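Share 25 | Comments 58

Keep the Soft Blocks
By Mahtab Ghasemi

Preschools that replace plain toys with screens are making a costly mistake. A soft block with raised shapes on its sides asks a child to press, turn and compare.
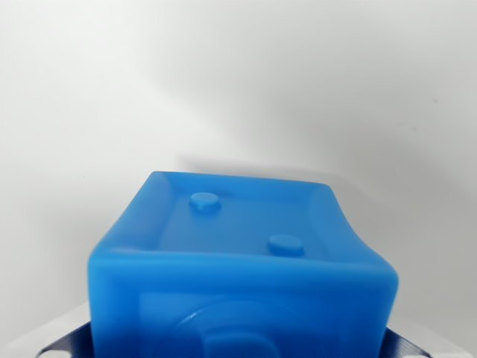
Two raised knobs on the top of a blue block.

The Starkach program should set aside part of its March supply budget for such pieces. Texture supports early number sense — a child may feel "two" before reading it — and rounded edges suit small hands.
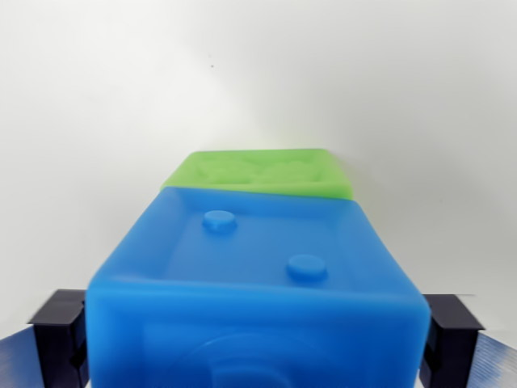 Blue block, with a light green piece behind it.

Color adds a second way to sort. We urge the board to retain blocks in every classroom and to consult teachers before any are withdrawn.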